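Cable Snag Stops Table-Setting Robot at Kernbridge, and the Fix Is a Good One

03/02/2025
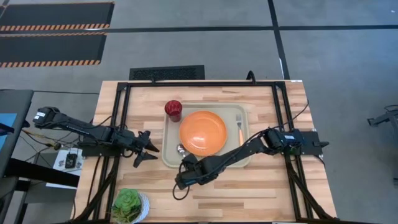 The two-armed table-setting station at Kernbridge is running again after a fault that had its team scratching their heads for most of a week, and what they learned from it is great news for anyone who runs a setup like theirs!

The trouble started on the right arm. Partway through a tray-setting run, the wrist joint slowed down, fell behind the motion it had been told to make, and then kept pushing. The arm should have stopped right there. It didn't, and it dragged a loaded tray across the table until Assunta Gatti, who was running the session, hit the stop button. A cup went over and a fork ended up on the floor. Gatti was standing well clear and was not hurt.

"I've never moved my hand so fast," she said. "The arm was pulling on its own cable and it just would not give up."

The gripper cable had worked its way under the tray rim and pulled tight. That explained the slow wrist, but it left the bigger puzzle of why the force limit never kicked in. Marcus Crenshaw, who looks after the control software, went back through 222 logged runs and found 10 where the same joint had gone over its limit for a moment without tripping anything (what a piece of detective work!). The limit had been set correctly on the left arm. On the right, a settings file left over from August was still being loaded at startup, with a much higher number in it.

Tideck, the shop that services the arms, sent over a new cable clip the next day, and it's a lovely simple part. It holds the slack close to the forearm and lets go under a hard pull. Crenshaw also wrote a startup check that compares the limits on both arms and refuses to power the motors if they don't match.

The station has now done 61 runs with the new clip and the check in place, with no snags. Gatti tested the limit herself by holding a foam block in the way of each arm, and both stopped on the first touch.

Two things are still on the list. The team wants a second stop button on the far side of the table, and Crenshaw is going through the startup files on the other stations. He plans to share the startup check with other labs once that's done.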